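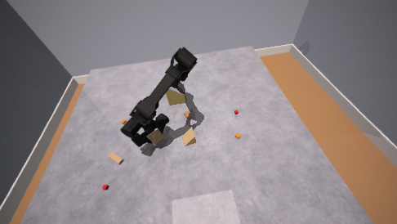

The arm in the simulator, gripper over one of the wedges.

Workshop tips: getting a small arm to pick things up in software first

I get a lot of mail asking how I set up my pick-and-place practice before anything runs on the bench, so I'm putting my tips in one spot. I use a free simulator called Navska and a planner called Kinnear, and most of this should carry over to whatever you've got installed (the menus will have different names, sorry!).

Start with shapes that annoy you. My first room had nothing but cubes in it, and I was so proud when the arm grabbed every one of them. Then I dropped in a wedge and the fingers kept closing on the slope. Now I mix them up – tan wedges and a flat slab along with little orange and red cubes – and I make sure at least one block is right up against the base, where the arm has to fold in on itself to get anywhere near it. If your planner is going to sulk, it will sulk there.

Leave shadows on. I had them off for ages to save my poor graphics card, and my color picker worked beautifully until I turned them back on and it lost an orange cube sitting in the shade of the arm. Orange in shadow drifts toward brown, and my blocks are tan, so you can see where that goes. What helped was matching on hue first and being generous with brightness. Try your thresholds on a cube in the open and on one in the shade, and write down both sets of numbers.

Watch out for floors and trim. If you've got an orange-brown strip along the edge of the floor like I do, mask it out before you look for orange things! Mine once reported an enormous cube running the whole length of the wall. I draw the work area by hand as a polygon and throw away every pixel outside it. Takes two minutes.

Give the camera a fixed home. I like mine high and a little behind the arm, looking down. You'll be tempted to spin the view around while you're testing (I do it constantly), so save the good position under its own name and have your script load it at startup. Mine is called "54" for no reason I can remember.

Plan to a point above the block, then come straight down. I know everybody says this. I still skipped it, and the fingers swept in sideways and knocked the slab across the room. Two short moves beat one clever one. For wedges I also tell Kinnear which faces it's allowed to use, and the sloped one is never on the list.

Slow the last bit. Full speed for the big swing is fine, but I set the final approach to 9 percent and leave it there. It's dull to watch. Get a coffee.

Save your random seeds. If you scatter the blocks randomly, print the seed at the top of the log every single time. My worst layout is seed 2810, which used to jam the elbow against the shoulder, and I run it after every change, even tiny ones. Mizanur Siriwardena wrote to me back in May with the same idea, except he keeps a whole folder of bad layouts and runs the lot overnight. I've started doing that too, and it caught a silly sign error in my gripper offset the first week.

Check your collision shapes. The pretty model and the shape the planner uses are two different things, and in Navska you have to switch on the overlay to see the second one. My gripper's was a big fat box, so every plan near the base got refused and I blamed the planner for days. Swap in a rounder housing and separate little fingers and try again.

One more for the tidy-minded: keep units in your variable names. I mixed millimeters and meters in the same file and the arm tried to reach for a block somewhere out past the parking lot.

Next time I'll go through the settings file line by line, and if you use Zonden instead of Kinnear, send me yours so I can compare the two.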